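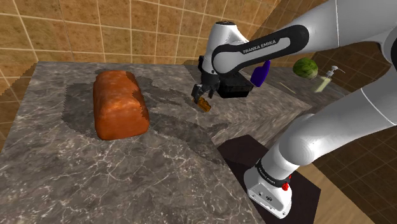
Loaf of bread and robot arm at a marble worktop (computer rendering)

Plindley Talks

Last updated: March
By Araceli Ledesma

The Plindley Talks are a series of informal foreign policy meetings that bring together serving diplomats, retired officials, academics and a fair number of younger people who have never sat at a negotiating table before. They belong to the branch of international relations usually called track two diplomacy, in which people discuss disputes between states without speaking for their governments. The talks are small, cheap to run and wonderfully free of ceremony, and they have had more influence on regional water and border questions than their size would suggest.

Origins

The series grew out of a correspondence between Teodoro Tapia and Faustino Alvarado, who had spent years on opposite sides of a dispute over river access. Both had left government service and both felt that the official channel had become a matter of reading prepared statements aloud. Their letters, later published as The Upstream Papers, run to 256 pages and make lively reading even for those with no interest in rivers. Tapia proposed a private meeting. Alvarado replied with a list of people he wanted in the room, most of them hydrologists.

The first meeting took place in Mendoza and lasted two days. No minutes were taken. A one-page note was sent to the foreign ministries involved, and a phrase from it, "shared seasons", soon turned up in speeches on both sides of the border. The name came from Plindley, the guest house where everybody stayed, and it stuck even after the meetings moved elsewhere.

Format

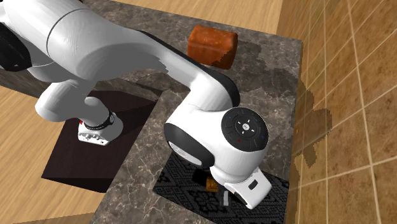
White and black robot arm over a marbled worktop, with a tiled wall to the right (computer rendering)

Each round is limited to 70 participants. The rules are short. Nobody may be quoted by name without consent, titles are left off the badges, and the opening speech – there is only one – may not run past the time it takes for the coffee to be served. After that the room splits into working groups, each of which has three chairs: one from either side of the question and one from a country with no stake in it.

The third chair is the most admired feature of the format. It has been given to speakers from landlocked states in talks on fishing, and to island lawyers in talks on mountain passes. An outsider asks the basic questions, and the basic questions are often the ones that the experts stopped asking long ago. Several university courses in negotiation now use the Plindley seating plan in their exercises, to the delight of students who get to play the puzzled neutral.

Groups write their findings by hand before anything is typed. The practice began when a printer failed in the second round and was kept on purpose, as drafts became shorter and clearer straight away.

Influence

The best-known result is the Jikiso Understanding, a set of shared procedures for handling lost or damaged boundary markers. Before it, a marker carried off by floodwater could set off months of angry notes between capitals. The understanding lets survey teams from both countries meet on the spot, agree a temporary line and report afterwards. It is not a treaty and was never meant to be one, yet local officials took it up eagerly and have added to it several times.

A later round dealt with emergency crossings for ambulances and fire crews. Its text was adopted almost word for word in a bilateral agreement, a rare and cheering outcome for an unofficial paper.

Reception

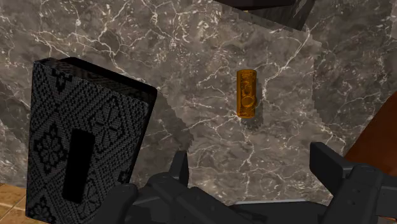
Heriberto Jaramillo has argued that the talks get too much credit, writing that the ministries were already moving towards the Jikiso procedures and "would have reached them with or without a guest house". He also objects to the lack of minutes, which leaves historians with little to work from.

Supporters answer that the privacy is what draws serving officials in. Duygu Yüksel, in her study of the third chair, finds that participants changed their stated positions far more readily in the working groups than in public sessions on the same subjects. The two views have been debated at the talks themselves, with great energy, and the Fleltine lectures on unofficial diplomacy took the argument as their theme.

Related articles
Fleltine lectures
Jikiso Understanding
The Upstream Papers
Third chair (negotiation)
Track two diplomacy

Contact the editors | Copyright and reuse | Back to top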